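Zelus: teaching household tasks by demonstration
Interim report to the Mallthorpe Fund, period two
April 15, 2019

Where we are

The short version is that the recording side works and the learning side doesn't yet do what we said it would. Our proposal promised 2000 recorded demonstrations by the end of the grant, collected in a furnished room, along with a controller trained on them that could put household objects where a person had shown it to put them. We are now nine months in. We have a large pile of recordings, a set-up that a newcomer can learn to drive in an afternoon, and a controller we wouldn't show to anyone without a hand on the stop button.

Your programme office asked us to keep this report frank and to leave out the publicity clips, and we've tried to do both. The part of the work taken up below is the fruit task. It has eaten most of the period and it's where our doubts are strongest.

The task sounds trivial. Pick up a piece of fruit from the coffee table and put it in the tray, or take one out of the tray and put it on the table, according to the instruction given. A child would be bored by it. We picked it for that reason, and partly because fruit is round, awkward to grip and cheap to replace. 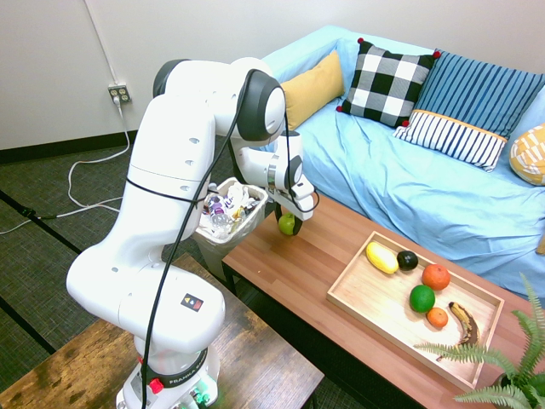 Zelus Project - Shared Robotics Room, Demonstration and Control Team

How a demonstration is made

There are two ways of showing the arm what to do, and we've used both. In the first, the person stands beside the arm, takes hold of it near the wrist and walks it through the movement. In the second, the person drives it from a hand controller, through the Flisuvura software, and the arm follows.

We said in the proposal that guiding by hand would give the better data. We no longer believe that. People who hold the arm lean on it, and they tend to drag it in wide, lazy curves that suit their shoulder and make no sense for the job. Their own arms get in the camera's view at the moment that matters most, when the fingers close. We could have worked that out on paper beforehand, and one of your reviewers more or less told us so.

Remote control has its own faults. The operator can't feel the grip. New operators come down on the fruit too fast or stop too high, wait, creep down, stop again and then grab. A recording like that teaches hesitation. When we trained on the first batch, the arm learned to dither above an apple very convincingly, and it dithered in places where no operator ever had.

All the same, we've moved the fruit task over to remote control entirely. The recordings are cleaner and a session can go on longer before anyone's back complains. Hand guiding is kept for teaching new operators what the arm can and can't reach, and it's very good for that. People who have pushed the thing through a corner of its range with their own hands make fewer silly requests of it later.

What the recordings contain

Each recording stores the joint positions, the opening of the gripper, the operator's commands and the camera views, fixed and wrist. Operators mark the start and end themselves. We tried to have the software find the start and end automatically and gave up after a fortnight of arguing with it.

The room has ordinary furniture in it, on purpose. The proposal made a good deal of this, saying that a system trained in a bare laboratory would fail in a home, and that a sofa, patterned cushions, plants and a lived-in background would cure the trouble. We still think the first half of that is right. We have no evidence for the second. A cluttered background that stays the same from one recording to the next is only another laboratory with nicer upholstery, and for most of the first period that's what we had. Anyone reading our early figures should keep it in mind.

From here on the cushions, the bin and the plant are to be moved between blocks of recordings, and the tray turned to a fresh angle. It's dull work and it gets skipped when a session is running late. We have added it to the session sheet with a box to initial, and so far the box has been initialled more faithfully than the plant has been moved. 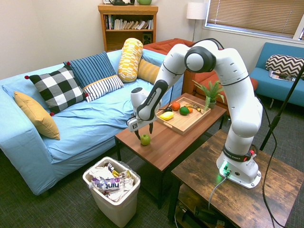
Fingers open over the apple at the near corner of the coffee table.

Numbers, and how far to trust them

The running total in our last letter to you was too generous. It counted every file the software had closed properly, including practice runs, runs where the wrong instruction had been loaded, and runs that ended with a piece of fruit on the carpet. We have been back through the lot by eye. Some 300 recordings have been taken out, and we'd expect to lose more when the second reader finishes.

We don't want to quote a new total until that's done. What we can say is that 2000 good demonstrations by the end of the grant is possible only if the rest of the sessions go smoothly, and they haven't gone smoothly so far. We'd sooner deliver fewer and know what is in them. If the Fund holds us to the original figure we can reach it, but we would do it by repeating the easiest fruit, and we doubt that's what you want to pay for.

The controller was tested at the end of the period on 27 placements, using fruit it had seen in training but set down in new positions. It managed nine of them without help. We counted a placement as a success if the fruit ended up resting where it had been asked for, however ugly the path there. With a stricter rule, for instance one that fails any run where the gripper knocks another item, the result would be worse. We haven't worked out how much worse, and we should have.

Round fruit in open space is the strong case. Anything lying close to something else is the weak one. The gripper has two fingers and both need room, and a person at the controls deals with this by nudging the neighbour aside or coming in from a different angle. Operators do it without thinking and all do it differently. The controller seems to average these choices and comes down in the middle, on top of the fruit. More data may fix it. We've heard that said about every problem in this project, by ourselves among others, and we'd like to see it tested before it's repeated.

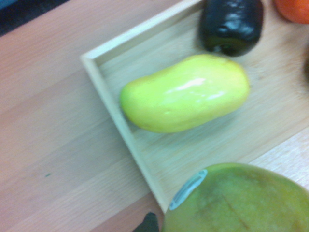 There is a further question about what the wrist camera is doing for us. With it switched off in training, the controller got slightly worse at closing on the fruit and no worse at finding it. That's a thinner benefit than we led you to expect, given what the mounting and the extra storage cost. Close in, the view is often soft when the arm is moving, and a large item near the camera can fill a good part of it while the thing being reached for sits further off. We're going to try slower approaches in the last stretch before the grasp. If the gain still doesn't show, we'll drop the camera from the fruit task and say so in the final report.

Colour is another worry. We suspect the controller has learned that green means apple. Asked for the lime, it has more than once set off with great confidence for the apple. A demonstration shows where to go and says nothing about why, and the operators' reasons don't get recorded anywhere. The next block will pair items of similar colour so that this shortcut stops paying.

Operators

We underspent on operators in the first half and are now overspending. Good demonstrations come from a small number of practised people, and we had planned for many casual ones. The casual ones were pleasant company and their recordings make up most of what we've thrown out. On the other hand, a model trained only on our two steadiest drivers copies their habits, including one driver's fondness for a little flourish of the wrist on release. The flourish is now in the controller. It does no harm but it's hard to explain to visitors.

Sessions are kept short and there is always a second person in the room within reach of the stop. That rule has cost us recording time and we aren't proposing to relax it.

Equipment

The arm itself has given little trouble. It's fixed to a side table by the coffee table, and that puts the near corner within comfortable reach and makes the far side of the tray a stretch. Several of the oddest recordings come from operators trying to work at full stretch. Moving the table would help, but it would also mean that recordings from before and after the move don't match, so we have put it off until the present block is closed.

Cables remain a nuisance. One session was lost to a plug that had worked loose, and it took far too long to find.

The Flisuvura licence runs out in September. We aren't sure we want to renew it. The software does its job, but its recording format is awkward and we've written so many small scripts to get round it that replacing the whole thing may be less work. A costed comparison will come to you separately.

Changes we're asking for

We would like to move the money set aside for a second room into operator time. A second room was meant to show that the method carries over from one place to another. Until the controller is reliable in the first, testing it in a second would tell you very little.

We'd also like your agreement to replace the figure of 2000 with a smaller checked set, split by item and by how crowded the tray is, with the discarded recordings kept and labelled so that others can see what we rejected.

Before the next report

Finish the second reading of the recordings and send you the corrected total.
Repeat the placement test under the stricter rule, on the same positions.
Record the block with paired colours.
Run the slow-approach trial with the wrist camera on and off.
Decide on the side table.

The accounts for the period are in the separate spreadsheet. The travel line is blank because no travel was claimed.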